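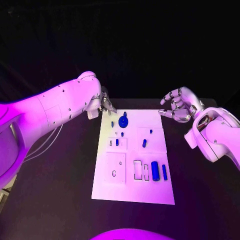 I finally got the left hand closing properly again!! Three evenings, one very small screw, and more tea than I want to admit to, but the pinch is back and I am so happy about it that I'm writing this before I've even put the tools away.

If you've been reading for a while you know the setup. Two arms, one on each side of the table, white shells, silvery fingers, and the peg board in the middle with the blue parts. I look after the thing from top to bottom, so everything that rattles, drifts or squeaks ends up being my problem, and I love it. I've had four emails since December asking how I keep it going, so this is going to be a long one. Get comfortable.

First, the pinch. The thumb and index finger on the left hand are supposed to meet flat, pad to pad. For a couple of weeks they'd been meeting crooked, with the index finger landing a hair toward the palm. You don't notice on the big cylinders. You absolutely notice on the small pegs, which squirt out sideways like a watermelon seed. I blamed the software (of course I did), then I blamed the pegs, and then I finally held a strip of paper between the two fingertips and tugged. It slid out on one side and held on the other. That's a mechanical problem, and it had been sitting there the whole time.

The paper trick is the best thing I can pass on, by the way. Cut a strip of ordinary printer paper as wide as the fingertip. Close the pinch at low force. Pull gently left, then gently right. If it pivots, the pads aren't flat. Costs nothing and takes ten seconds.

Once I knew that, I took the index finger off at the base knuckle. Power off first, and then wait a bit, and then check that it really is off by wiggling the wrist with your own hand. I did this by feel the first time I ever serviced a hand and the finger twitched while I had a hex key in it. Nothing broke but I yelled loud enough to scare the dog.

The culprit was the little set screw on the tendon side. It had backed out maybe half a turn. Half a turn! I cleaned the threads, put on a tiny dab of the removable kind of threadlocker (Hinrichs makes the one I use, in the small bottle, and the small bottle will outlive us all), and ran it back in until it just kissed the shaft, then a touch more. Let it sit overnight. I know the label says you can go sooner. Let it sit overnight anyway.

Then I did the same screw on the other three fingers and the thumb, and then on the whole right hand too. Two of them were a little loose. So there's your tip number two: if one has walked, go look at its brothers.

Now, the right arm. I've been working with the forearm shell open behind the wrist, so the insides show, red and orange wires and all. I like having it open while I'm tuning because I can watch the harness move as the wrist turns. What I want to see is slack that opens and closes like a lazy loop. What I don't want to see is a wire going straight and tight at the end of the rotation, and I had one doing exactly that. One of the ties was a finger's width too far forward. I snipped it, moved it back, and ran the wrist end to end by hand while staring at it with a flashlight in my teeth. Much better.

A word about cable ties, and I'll keep it short because I could go on all night. Don't cinch them. You want to be able to slide the bundle a little with your thumb. I used to pull them until they clicked their last click, and then I'd wonder why a wire had a waist.

The left arm is easier on that front. Its thin white cables loop along the underside and back to the base, so I can check them without opening anything. I run my fingertips down them every week feeling for nicks or stiff spots. I also give the shell screws a quick going over with the driver. I'm not tightening, just asking each one if it's still snug. The answer is nearly always yes, and on the day it isn't, I'd like to be the first to know.

OK, the board! This is the fun part.

The board is how I check whether any of the above did any good. It's a white sheet with smaller white plates on it, holes and slots in the plates, and blue parts to go with them. There are fat cylinders and skinny ones, small pegs, a block, and my favorite, the round one that looks like a gear with a peg standing up out of the middle. I printed a few spares of everything from the Widora files, and I'd suggest you do too, because parts roll off tables and tables have dark places under them.

I lay everything out by hand before each session. Some parts stand up, some lie down, and I deliberately leave one or two of them a bit crooked. For a long time I lined them all up like little soldiers, and the arms did beautifully, and then I'd bump the table and it would all fall to pieces. If your machine can only pick up a peg that's been placed perfectly then I think you've mostly been training yourself.

Both hands start above the board, one on each side, not touching anything. I hold them there for a slow count before the first move. What I'm watching for is sag. If a fingertip creeps down while it's supposed to be holding still, something in that shoulder or elbow wants attention, and I stop and go find out what. I used to skip this. Then one night the right hand settled onto a plate so gently that I didn't catch it until the plate had slid across the sheet and the whole layout was off.

So, numbers, because my friend Aslı Yaman always asks for numbers and she's right to. Before the fix I ran 100 pinch-and-lift tries on the small pegs with the left hand and got 39 clean ones. Thirty-nine! I was embarrassed for both of us. After the screw and the paper test and the overnight wait, I ran the same hundred again, same peg, same lighting, same force setting, and dropped so few that I ran a second batch just to be sure I hadn't gotten lucky. I'm not going to post the new figure until I've done 500, because I've been burned by a good evening before. But it's good. It's really, really good.

Lighting! I get asked about the pink. Yes, I run the bench under magenta, with the black curtain at the back and the dark matte tabletop. The blue parts still stand out from the white board for me, and the table stays dark and quiet around it. Do I also think it looks fantastic? I do, and I'm keeping it. For actual repair work I switch to a plain white lamp, since telling a red wire from an orange one under pink light is a terrible way to spend an evening. Ask me how I know -- or don't, it cost me a connector.

Let me put down the routine as I currently do it, for the people who wrote in.

Every session: hands above the board, slow count, watch for sag. Open and close every finger once, listening. Wipe the fingertips with a barely damp lint-free cloth.

Every week: paper test on both hands. Fingers down the cables. Snug check on the shell screws. Wipe the board and the plates, and get the dust out of the holes and slots with a soft brush (an old makeup brush is perfect).

Every month: finger set screws, all of them. Look at the harness in the right forearm through a full wrist turn. Re-zero the joints. I keep it all in a paper notebook, and the left index entry this week is line 129, which tells you how much fussing goes on here.

I skipped the monthly one in the winter. I was busy, it was running fine, I figured it could wait. And that's almost certainly when that set screw started its little walk.

On tools, you need less than you'd think. A decent set of small hex drivers with actual handles, not the bent keys. A magnetic dish. A flashlight. Flush cutters for the ties. I bought a torque driver from Braltis last year and it's lovely to hold and I use it for the shell screws and very little else. The screws in the fingers I still do by feel.

Oh, and put a towel down. I forgot the towel on the second evening and the index finger's set screw bounced once and was gone for most of an hour. It was in my slipper.

Things still on my list: the left wrist has a faint tick at one end of its travel that I can hear but can't feel yet. The thin outlined slots on the board are a bit tight and I may open them up with a file, or I may leave them alone and make the arms work for it. And I want to try handing a part from the left hand to the right over the middle of the board, which I've been putting off because both grips had to be trustworthy first. Now they are, I think!

A reader over at the Hendent forum asked whether I'd do a post on re-zeroing with pictures of each step. Yes, happily, as soon as I've tracked down that tick. If you've had one like it in a wrist, please leave a comment and tell me where it was hiding.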